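4. What Players Did in the First Hour of Skutham

When we started this part of the study I assumed the first hour of a game would be the dull bit to write up. You press some buttons, a friendly voice teaches you to crouch, and off you go.

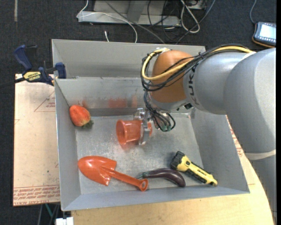
Figure 3. KUKA arm over the gray metal bin.

4.1 Who played and how

We had 135 players, and every one of them got the same PC build of Skutham, a first-person survival game set on a flooded mining colony. Most had played a shooter before. We asked them to play the opening for an hour with no guide open and no phone in reach, and to talk out loud if they felt like it. Plenty of them did (one fellow sang).

I sat in on most of the evening sessions myself, and Kobe Van Dijk took the mornings. Bastian Harms wrote the little logging tool we call Oline, which saves a line every time a player opens a door, picks something up, dies, or brings up the map. It doesn't save anything about who the player is. We did have to throw away one Wednesday session after the tool stopped logging halfway through.

4.2 The map problem

The opening area has a pump station, a canteen and a long stairwell, and you need a fuse from the canteen to get the pump going. The game tells you this once, over the radio, while water is pouring in and an alarm is blaring. You can guess how well that went! A lot of people missed the line completely and then ran up and down the stairwell looking for a way out.

In all, 37 players never opened the map during the hour. I had expected those to be the newer players, but they were a real mixture, and a few of them were the most experienced people we had. When I asked one of them afterward, she told me that she never opens a map until she's properly lost — and she didn't feel lost, she felt chased.

That word came up again and again in the interviews. Marlene Böttcher, who coded the transcripts with me, ended up giving "chased" its own label, although nothing in the opening can chase you. The first enemy only shows up after the pump is running. We think the alarm is doing most of the work there, but we didn't test a version with the sound off, so please take that as a hunch.

4.3 Dying, and what came next

Oline logged 541 deaths across all the sessions, nearly all of them by drowning in the lower stairwell. The game puts you back at the pump station door each time, and the radio line about the fuse doesn't repeat. I found this pretty painful to watch. Some players worked out the fuse on their own after a few tries, some went back to the canteen just to look at the posters and stumbled on it, and some got stuck until the hour was up.

Hildegard Buschmann suggested we also look at what people did right after a death, and I'm glad she pushed for it. Players who stood still for a moment tended to try a different door next. Players who sprinted off at once mostly went back the same way. We can't say which causes which, and standing still might simply mean somebody was taking a sip of coffee. The door counts by player are in the appendix, along with the interview questions and the label list Marlene and I used.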